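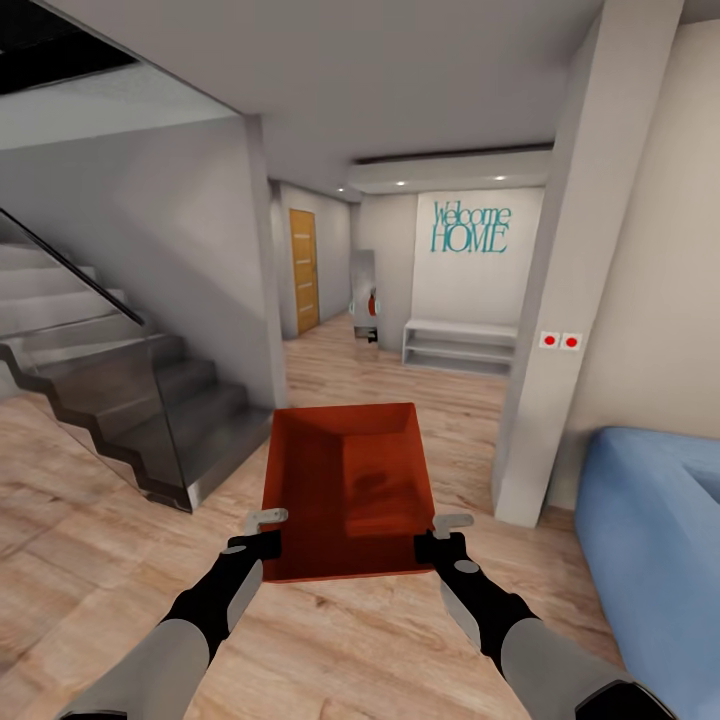
Search this site
Enter keywords
Go

Clistby team finds the fault behind its robot's dropped trays

A household robot that has spent the winter carrying trays through a virtual home is back at work after its developers in Clistby tracked down a fault that had been making it let go with one hand too early. It's a lovely bit of detective work, and the team at Sfeir has been generous enough to let everyone read the whole story, wrong turns included.

The robot is called Pallora. It has two arms, and for now it lives entirely inside a computer, in a simulated house the team calls Zillberg. The house has stairs, a hallway, a garden door, a fireplace and a garage with a red car in it, and Pallora's job there is plain enough: pick up a tray with both hands, carry it level to wherever it has been told to go, put it down and let go.

Most of the time it did just that. In the batch of 2,152 runs that finished in February, though, 38 ended with the tray on the floor before the robot meant to put it down. Nothing was broken and no one was hurt, as there is no real tray to break, but the same control software is meant for a real machine later this year, and a robot that drops one end of a tray full of hot drinks would be a serious matter in anyone's kitchen.

"I was so pleased when I saw it," said Soudabeh Sharifi, who leads the carrying work. "People think I'm joking. But we'd had the odd strange run since before Christmas and I could never get it to happen twice, and suddenly there was a whole pile of them with the same shape to them."

The shape was this. The robot would be walking along with the tray held flat, everything normal, and then the left gripper would open while the right one stayed shut. The tray swung down from the right hand, hung there for a moment and slipped out. Pallora then carried on to the end of its route with its arms held out as if it still had hold of something, stopped at the right spot, and lowered its hands with great care.

What really bothered the team was that every one of those runs had been filed as a success! The scoring program looked only at where the robot finished and whether both grippers were open at the end. They were, so it got full marks.

Tshepo Mthembu found that part. He had been checking a set of runs by eye one evening, mostly to choose some good ones for a talk, and noticed that in one of them the tray never arrived. He went back through the rest of that day's work and had three more before he went home. 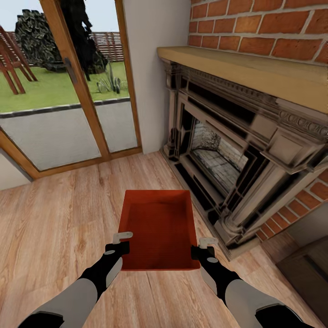

First guess: the floor

The early suspicion fell on Zillberg itself. The house has long wood-plank flooring in the living areas, and the first few drops all happened there, so it seemed possible that the robot's base was catching on something at the joins between boards and shaking the tray loose. Sharifi's group spent several days on this. They swapped the floor for a perfectly flat one with no grain and no seams, ran the same routes again, and the drops carried on as before.

Next they blamed the grip. The tray has sloping sides, and a finger that hooks over a sloping rim can creep along it if the squeeze is too light. So they raised the squeeze. That made the tray beautifully steady, and the team has kept the change, but it did nothing for the fault, as the left hand was opening all by itself and no amount of squeezing beforehand would stop it.

Then came the garage. Anel Gumede, the newest member of the group, had been setting up a harder job in there, with a large bin and a smaller tray both on the floor, so that the robot had to choose the right one and line its hands up with the long sides before taking hold. She saw no drops from the big bin at all. She did see something else, which was that when Pallora changed its mind about which container to go for, the left hand was always a little ahead of the right.

Gumede measured it. The left gripper was acting on its orders 150 milliseconds before the right one. For a person that's hardly a blink, and in an ordinary pick-up it made no odds, because the robot waits for both hands to report that they are closed before it lifts. It waited for nothing, though, when it was told to cancel.

How a cancelled order became a dropped tray

Pallora's planner is allowed to rethink its route as it goes. If the way ahead looks tight, by a pillar at the foot of the stairs for instance, it may throw away the plan it was following and make a new one. Throwing away a plan sends a short "stop what you're doing" message to each arm, and the new plan follows straight behind it.

The right arm got both messages together, ignored the first and got on with the second. The left arm, running those few moments ahead, sometimes got the first on its own. With no plan to follow, it went back to its resting state, and someone, long ago, had set the resting state of the gripper to open.

That someone was Sharifi, who laughed about it on the phone. She had written the setting in the first week of the project, when there was only one arm and nothing for it to hold. An open hand was a sensible way to start the day. It had been copied across when the second arm was added and hadn't been looked at again.

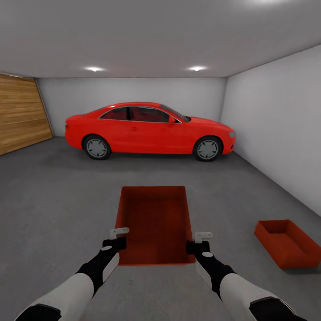
Gumede's bin work in the garage had stayed clear of trouble simply because there was so much space. With plenty of bare floor on the way, the planner hardly ever rethought its route once the container was in hand, so the cancel message was rarely sent at the moment it could do harm. Her changes of mind all came before the robot had taken hold of anything, when an opening hand is harmless.

Once they knew what to look for, the team could make the fault happen whenever they liked, which Mthembu describes as the best afternoon of the year so far. They put the robot beside the stairs, nudged the planner into rethinking over and over, and down went the tray. Then they did it again for the people in the next office, who'd come to see what the cheering was for.

What has changed

The repair itself is small. A gripper that loses its plan now stays exactly as it is, holding on if it's holding and open if it's open, until it's told otherwise. The two arms also share one clock, so neither can run ahead of the other, and a cancel message has to be accepted by both before either one acts on it.

There's a new check on the tray as well. If one end falls more than 10 millimetres below the other, Pallora stops where it stands, keeps both hands shut and raises an alarm. The scoring program has been taught to ask where the tray is, too, and Mthembu has put all the old batches through it again. Some earlier results the group was proud of have come down a little as a result, and the corrected figures are on the project page with the old ones left beside them so that anyone can compare.

The full set of routes has been run again with the repair in place and there were no early releases. Sharifi is careful about what that means. A simulated hand opens when it's told to and in no other way, she points out, while a real one can lose power, overheat or be knocked by the dog. The move to the real machine has been put back by a few weeks so that the "hold what you've got" rule can be tested with the power cut off halfway through a carry.

Rasha Sabbagh, who looks after safety for the real machine, asked for that delay and got it without an argument. She'd also like a rule for the awkward opposite case, in which a robot refuses to let go of something it ought to. A person whose sleeve is caught in a gripper won't thank it for holding on, so there will be a release that works by hand, on both arms, before anybody shares a room with it.

In the meantime Pallora is carrying again. Gumede has moved on to trays with loose things in them, starting with a single ball, and says the first day's results were terrible and very funny to watch. She hopes to show them at the group's open evening in Clistby, where visitors will be able to pick a room in the house and send the robot off to it.

Recent items
Garden door routes added to Zillberg
Sfeir open evening: places still free
Hussam Nimri on teaching robots to go round corners
Why our stairs are still out of bounds

Contact the newsdesk | Copyright Clistby Technology News | Back to top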